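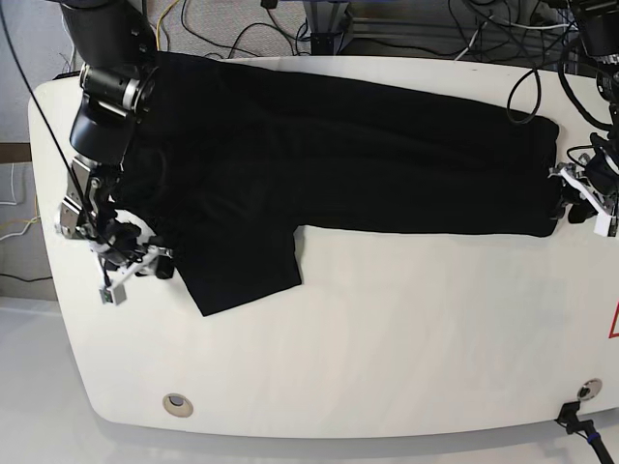 Fig. 1. Black garment between the two grippers, long band of fabric drawn out to the right.

From: Lowri Llewellyn
To: grurnavico-users
Date: 2020-12-19
Subject: Re: [grurnavico] wrist stream dropout, black garments

Su-chen Yuen wrote:

> Two questions on the dropout patch before I merge it into our Nora branch.
>
> First, the changelog says the wrist streams are dropped "independently per
> arm, per chunk". In the data loader I see one random draw per sample,
> applied to both wrist images. Which one did you train with?
>
> Second, I don't follow why this should help on black cloth in particular.
> Our own runs are all on light towels. The wrist views are the most useful
> input we have in the last few centimeters before contact, and removing them
> during training costs us grasp accuracy. If the gain is really about
> lighting or contrast, then I would expect an exposure fix on the overhead
> camera to do the same job with less trouble. Have you tried that? And is
> there any failure you can point to that is plainly caused by the wrist
> images, as opposed to just being correlated with them?
>
> A note on how you score a trial would also help. We count a fold as good if
> the overhead mask matches the target, and I suspect you are stricter.
>
> Su-chen

On the first question: the loader you are looking at is the old one. The version in the patch draws once per arm and once per action chunk. The single draw was a bug in the August release and all results from that release should be read with it in mind. I have left the old function in place under its old name so that the published checkpoints can still be reproduced. Do not use it for anything new. If your branch imports it through the Plekier wrapper, the wrapper will silently pick the old one; change the import by hand.

The second question takes longer.

Setup, for those who were not on the earlier thread. Two arms on the far side of a white table, overhead camera, one small camera at each wrist. The task is to take a garment from a rough heap to a flat state with the body lengthwise across the table, then fold. The part I care about is the flattening, in particular the step where both grippers have hold of opposite ends and pull. Training data is 3975 teleoperated episodes, with light and dark garments mixed. The policy predicts action chunks from the three images plus joint positions. There is no depth input and no explicit garment model.

With light garments, the baseline and the dropout policy are about the same. I can reproduce your loss of grasp accuracy on light towels if the dropout rate is set high. At a moderate rate it goes away within the spread between seeds.

With black garments the overhead image is easy in one respect and hard in another. The outline against a white tabletop is very clean. The mask you get from a plain threshold is good enough that we stopped running the learned one. Inside the outline there is very little. Creases come through as faint lines, and a layer of black on top of another layer of black gives almost no edge at all. In Fig. 1 the gathered part on the left has some visible wrinkling, and the stretched part has a few diagonal creases that you have to look for. A sleeve folded under the body can be missed entirely in the overhead view.

So the network has a reason to lean on the wrist cameras, and it does. We checked this by swapping wrist images between episodes at test time while keeping the overhead image fixed. On light garments the predicted actions move a little. On black garments they move a lot, and they move even when the gripper is nowhere near the cloth. 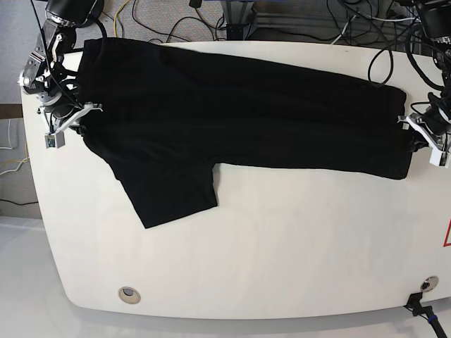 The approach phase is where this does damage. Before contact, a wrist camera sees whatever lies beyond the gripper at that arm pose. On our bench that includes the area past the edge of the table. The layout back there was stable for long stretches of data collection, then changed when somebody rerouted a cable, then was stable again. A network that finds nothing to hold on to in a black overhead region will happily use the background as a substitute for arm position and task stage. It works well on held-out episodes, since those were recorded against the same background. It fails on the robot the next time the layout changes.

This answers your point about causes. We ran the following test. Take the trained baseline, leave the overhead camera and lighting alone, and move only the cabling behind the table. Run black garments, 100 trials before the change and 100 after, with start heaps drawn from the same seeded list. The success rate fell by 21 points. The dropout policy under the same protocol showed no change I would want to defend as real. On light garments neither policy changed much. I take that as reasonable evidence that the wrist background is the route by which the failure gets in, and that the dark cloth is what opens it.

There are weaknesses in this. The cabling was moved once, by one person, into one new arrangement. A proper version would use several arrangements chosen before seeing any results. I also did not hold the garment set fixed by weave, only by color, and a knit T-shirt stretches in ways that a woven apron does not. If anyone wants to repeat it with matched fabric I will send the trial list. 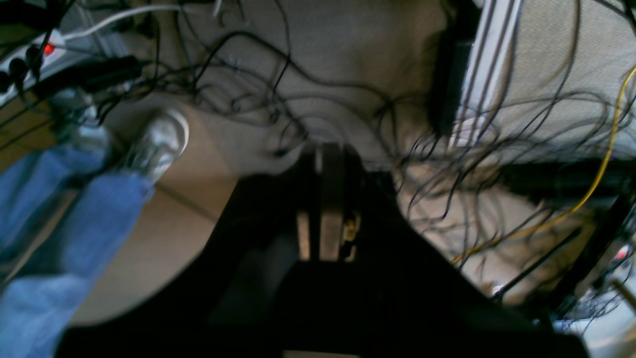

Fig. 2. Wrist camera. Gripper at lower center, cables and aluminum extrusion behind, yellow cable at right, a person's sneakers at left.

Views like Fig. 2 are what I mean by background. There is no cloth in it that a policy could use. There is a bright yellow curve, a striped piece of extrusion, a small red light on a power strip, and a pair of shoes. All of these are sharper and more colorful than anything inside the outline of a black garment. Saliency maps are a weak instrument and I would not publish them, but for what it is worth, the baseline maps put a large share of their weight on this sort of structure and the dropout maps do not.

I also tried masking as an alternative. Two variants:

Fixed mask. Black out the part of the wrist image that lies outside the projected table plane, using the arm kinematics. This is the principled option and it does remove the effect. It needs a good hand-eye calibration for both wrists, and when the calibration drifts the mask edge moves, which gives the network a new thing to overfit to. We saw this happen.

Background replacement. Same region, filled with crops from other recordings. Better than the fixed mask in my hands and more tolerant of drift. It is slow in the loader, and the crops need refreshing or they become familiar in turn.

Dropout is cruder than either and needs no calibration. If your calibration is good and you have the loader time, I would use replacement. We do not have the loader time.

On exposure: yes, tried. Raising the overhead exposure until creases in the black cloth are visible washes out the tabletop and the threshold mask starts to leak near the rounded corners and the grommets. Bracketing two exposures and feeding both gave a small gain on crease detection in isolation. It gave nothing on the cabling test. The policy still had the wrist images available and still used them. Bracketing combined with dropout was the best single configuration we ran, by a margin too small to rank on our trial counts. I would call it optional.

Settings, since they were missing from the changelog:

Dropout is applied per arm and per chunk, never per frame. Per-frame dropout lets the network interpolate from the neighboring frames and most of the benefit disappears.

A dropped image is replaced with the per-camera mean image, and a flag bit is appended to the joint vector. Replacing with zeros trains slightly less well.

No dropout for chunks in which the gripper command changes state. This is the piece that gets your grasp accuracy back. The schedule is in the config under the Navarrete preset. The default preset does not have it, which may be what you ran.

All numbers are over four seeds. Seed spread is wider on black garments than on light ones for every method, so please do not compare single runs.

On scoring, we are stricter, as you guessed. The overhead mask has to match the target and the garment has to pass a hand check for tucked sleeves and doubled layers. With black cloth the mask alone is not a safe criterion. A shirt with a sleeve trapped beneath it can have a mask very near the target for a sleeve that was meant to be folded in. Rescoring our trials with the mask alone raises every method and compresses the difference between them. If you report mask-only numbers on dark garments, I would at least check a sample by hand.

The patch is against the current Grurnavico main. The loader tests pass. The Plekier wrapper tests do not, for the import reason given at the top, and I would prefer that you fix the wrapper on your side, as I no longer have a machine that runs it. Send me the diff when it is ready and I will put both in together.

Lowri Llewellyn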